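Drultari camera comparison

The Drultari camera comparison was a programme of trials in which forward-facing cameras for automated driving were tested against one another on public roads and on a closed track. It was run from Sallildale by the Lunde Institute, with bench work carried out at a second site in Cetesville. The programme took its name from the Drultari controller, the computer unit to which every camera under test was connected.

Background

Earlier work at Sallildale had dealt with cameras for warehouse vehicles, which move slowly and under steady lamps. When the institute turned to road vehicles, it found that makers' data sheets gave little help in choosing between models. Resolution and frame rate were stated in full, but colour behaviour, glare and lens distortion were described in different ways by each supplier, or left out. The comparison was set up to measure these properties by one method.

Method

Each camera was fixed behind the windscreen of a test car and aimed along the road over the bonnet. The mounting plate allowed a unit to be exchanged without moving the bracket, so that successive cameras shared the same height and angle. Recordings were stored without colour correction. Lens distortion was removed afterwards by software – a step that bends the upper and lower borders of the picture into curves and leaves black areas outside them.

A total of 16 cameras were entered. Each was driven over the same list of motorway, rural and town routes, giving 215 recorded runs. Drivers kept full control of the car at all times, and the controller had no connection to the steering or brakes.

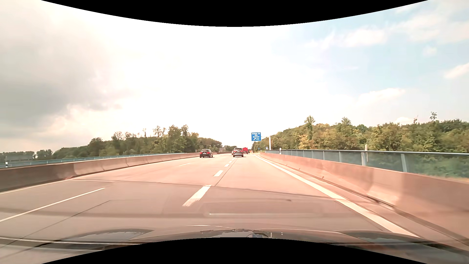 Motorway recording after removal of lens distortion. The road surface shows a pink tint.

Assessment

Recordings were scored under three headings. The first was lane marking, in which the controller was asked to follow both broken and solid lines to the greatest distance it could manage. Joints and seams in the road surface were of particular interest, as several cameras gave them enough contrast to be taken for markings. The second heading was the detection of vehicles ahead, including those partly hidden by others. The third was the reading of direction signs, judged on still pictures drawn from the runs. For this purpose 900 stills were marked up by hand at Cetesville.

Colour was noted separately and did not count towards the score. Reflections of the dashboard and windscreen were recorded in the same way.

Results

No single camera came first under all three headings. Units with a wide field of view did well on nearby lane lines and poorly on distant signs, where small lettering was often blurred. A strong colour tint had little effect on lane following – the controller relied mainly on brightness – but it lowered the score for signs in which the background colour carries meaning. Bright cloud low over the road remained the most common cause of lost detail.

Later use

The mounting plate and the scoring sheets were kept in use at Sallildale after the programme closed. A shorter series in August, limited to 125 runs, repeated the sign-reading test with a revised version of the controller software.

Categories: Automated driving | Machine vision | Test programmes
Shares: 16 | Comments: 0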